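Halier Wall and Floor Tile Grout, Pale Gray

Item no. 862
Maker: Haketum
Bag or tub: tub, ready mixed
Joint width: narrow and standard joints, walls and floors
Use: indoor only

Halier is a ready-mixed grout for kitchens, bathrooms and utility rooms. It comes out of the tub at working thickness, so no water is added. Stir it with a clean stick before use and put the lid back on between batches – the top layer skins over if it is left open.

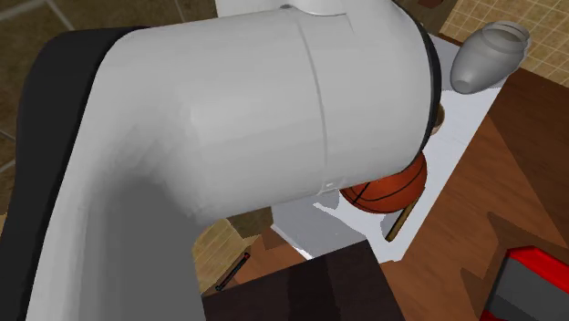 Pale gray is the color we sell most of. It goes with dark tile as well as with white, and it does not show soap marks the way a bright white grout does. If you want a closer match, the Rosetti color card has 54 shades and can be ordered with the grout or on its own.

Before you start, let the tile adhesive set fully. Rake out loose adhesive from the joints and vacuum them. Work in small areas with a rubber float held at an angle to the joint, then wipe with a damp sponge. Change the rinse water often. A light haze will be left on the tile and can be buffed off with a dry cloth the next day.
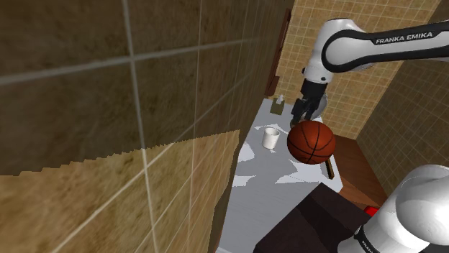

Corners and the line where a wall meets a countertop should be filled with silicone. Gallagher sealant is stocked in 43 colors, including one made to go with pale gray.

Store above freezing. Tubs ordered from November on are shipped in padded boxes. Orders over 70 dollars ship free.

Trade accounts: Izzati Saragih
Color matching and samples: Sânziana Tudose

Opened tubs cannot be returned. Unopened tubs can be returned with the receipt.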